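Rules for Working Near a Gripper

A gripper is the part of a robot that picks things up, the way your thumb and finger do. Even a small one can pinch, so people who use them follow rules.

Keep your hands out of the gap between the two fingers. Tie back long hair. Clear the table before you start.

At the Mernby workshop, Bahman Ghorbani makes every new helper read all 9 rules aloud.
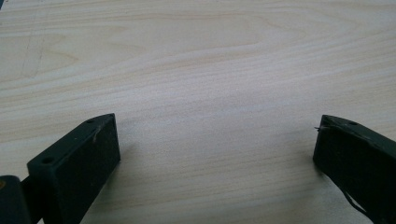 Know where the stop button is. If you hear "stop," press it first and ask why later. Anyone may say it, even the youngest person there.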